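Why are bricks so many colors?

Look at an old brick wall some time. Really look. Red ones. Orange ones. Brown ones. A few that look burnt. Same wall, same clay maybe, so what happened?

Fire happened!

First, the clay

A brick starts as mud. Not any mud – clay, the sticky kind that clings to your boots. Workers dig it up, squash it, mix it with sand and water, and push it into a box shape called a mold. Out comes a soft, wet brick. You could poke a finger right through it. (Some people did. Old bricks sometimes have finger marks, and even paw prints from dogs that walked over them while they were drying.)

Then the bricks dry out for days. Still not done.

Into the kiln

A kiln is a giant oven. Say KILL-n or just KILL, both are fine. It gets far hotter than the oven at home, where you bake cookies. Way past 1,000 degrees. The clay changes for good in there. Put a dry lump of clay in water and it goes back to mud. Put a baked brick in water and you get a wet brick.

So where does the red come from? Iron! The same stuff as in nails. Lots of clay has tiny bits of iron in it, and when iron gets hot and meets air it turns rusty red. More iron, more red. Clay with lots of lime in it can come out yellow or cream insted.

And the dark ones? In old kilns the heat was uneven. Bricks close to the fire got cooked extra hard and went dark brown, nearly black. Bricks far from the fire stayed pale and orange. Then they all got mixed up in the same pile, and the bricklayer just grabbed the next one.

The old brickworks at Pendside could bake 3000 bricks in one go. It took most of a week, and someone had to feed the fire all night. Even at 4 in the morning.

What holds it together?

Mortar. Those light lines between the bricks. It is sand, water and lime or cement, all mixed up like thick frosting. Spread it on, press the brick down, scrape off the squishy bit. Then it goes hard.

Look at where the up-and-down lines are. In most walls they dont match from one row to the next. That is on purpose. Each brick sits across the gap below, so the wall can't split straight down like a zipper.

Bricks inside the house

For a long time people covered indoor bricks with plaster and paint. Now lots of people like to see them. They scrape the plaster off, or leave a gap in the furniture so the wall shows through. White shelves next to old brick – very smart, because the white makes all those reds and browns pop out.

Try it yourself

You need paper and crayons. Pick a brick wall, hold the paper flat on it, rub with the side of a crayon. Bumps! Now find the darkest brick and the palest one. Which do you think sat closer to the fire?
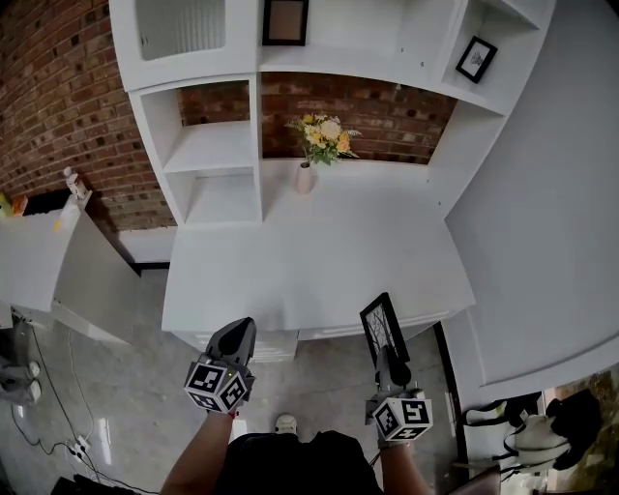
Gretero: we tried the rubbing on our school wall on Saturday and the dark bricks came out much smoother than the orange ones, is that from the extra cooking too?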